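3.2 Materials and Table Setting

The arranging task was carried out at a corner table covered with a printed surface of fine branching twigs, small leaves and rust-red blossoms. A patterned surface was preferred to a plain one because most household tables on which flowers are arranged carry a cloth or print of some kind, and the earlier Jovdale study (Schnyder and Fuentealba) had used bare tabletops throughout. Artificial stems were used so that the same material could be handled repeatedly. Two vase forms were selected, one opaque and one through which the stems remain visible (Figure 2).
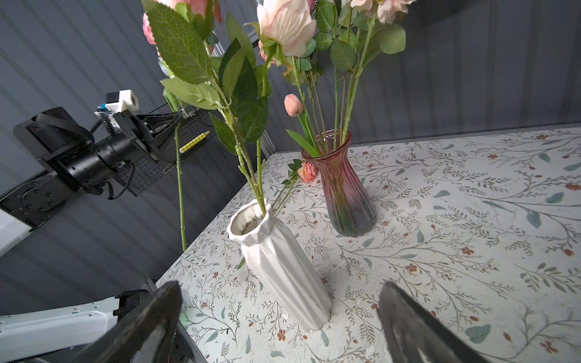

Figure 2. White pleated vase and ribbed glass vase, both holding artificial stems. A short coral-pink sprig lies on the table between them.

The two vessels pose different problems for the arranger. In the ceramic vase the position of the stem ends must be judged from the angle of the foliage above the rim. In the glass vase the stems can be inspected through the wall, although the tint darkens toward the base and the lowest part is harder to read. Vases were not cleaned between sessions, and staining inside the ceramic piece was recorded but not treated as a fault.

3.3 Loose Stems and Unused Vessels

Flowers not yet placed were kept on the same table as the vase. Sosa and Gallardo recommend laying stems parallel with the heads together, a practice common among florists, and we adopted it where space allowed. A vessel not in use could be left upright or on its side.
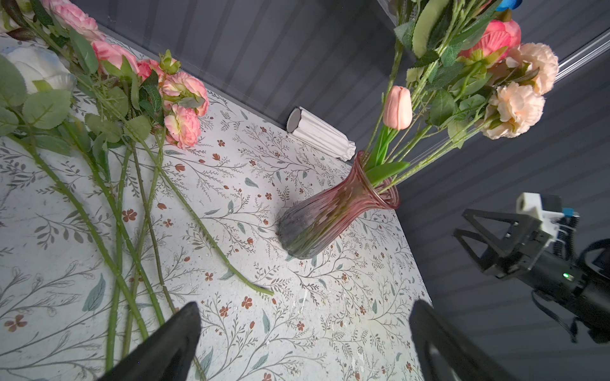 Kelberg Institute, Department of Domestic Design and Interiors

Laying the heads in one direction keeps the serrated rose leaves from catching on neighboring stems, but it also hides some blooms beneath the foliage of others. Arrangers therefore tended to choose by stem and leaf before they could see the full flower. Howard Staniforth, who coded the session notes, treated this as a separate category of choice.

3.4 Composition of the Finished Bouquet

Color was left to the arranger. The stock ran from pink, peach and coral to pale blue and white, with a small amount of deep blue.

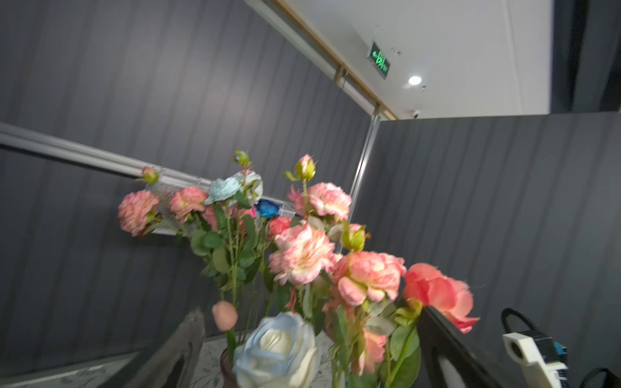
Height was governed mainly by the buds, whose slender stems stand clear of the larger heads. Wide ruffled blooms were coded as central when they covered the stems of at least two others, and roses near the rim were coded as base flowers regardless of color. Of the 100 arrangements coded, 70 had at least one base flower and 46 placed a bud at the highest point. Foliage was not coded separately.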